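Teaching the planner to say "I'm not sure"

Itsuki Sekiguchi pours two mugs of tea before he'll talk about software, and by the time he gets to it the tea is usually cold. He has spent the past few years on Clerkine, the grasp planner that the small team at Sullalden uses for picking mixed items out of a bin, and he is very fond of its failures.

"The early versions were so confident," he told me, laughing. "You'd give it a pair of glasses and it would pick a point right in the middle of a lens and off it went!" Sunglasses are still his favorite test, along with anything clear, and he keeps a log of 478 grasps that the old scoring rated highly and that went wrong anyway.

What changed in August was the way the planner handles doubt. Each candidate grasp now carries a second number, a kind of worry score, and if it's too high the arm holds above the item while the planner looks for another approach. "It costs us time," Itsuki said, "and I used to mind that a great deal more than I do now."

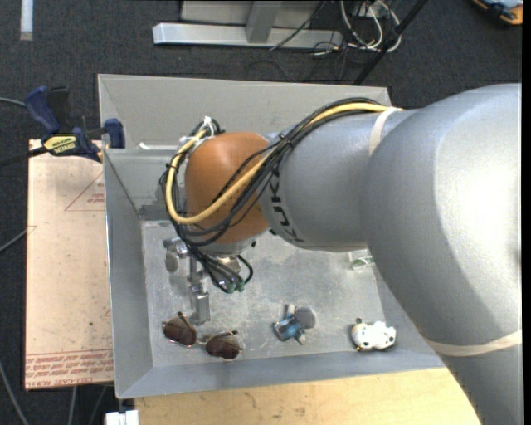 Cables, and other things the model forgot

His colleague Unai Alcaraz looks after the motion side, and he came in halfway through our talk with a sandwich and plenty to add. For a long while, he said, the collision model knew all about the arm and the walls of the bin and had no idea there were cables looped around the wrist.

"So we'd get these lovely short paths that I would never let it run," Unai said. He now wraps the wrist in a soft, oversized shape and lets the planner pay a small price for twisting it. It took him 431 replayed paths to settle on that price, and he'd still like to nudge it a little.

I asked them both what comes next. Unai wants faster replanning near the walls. Itsuki wants to rewrite the log viewer, which he has been promising to do since before Unai joined, and he went off to find me a biscuit.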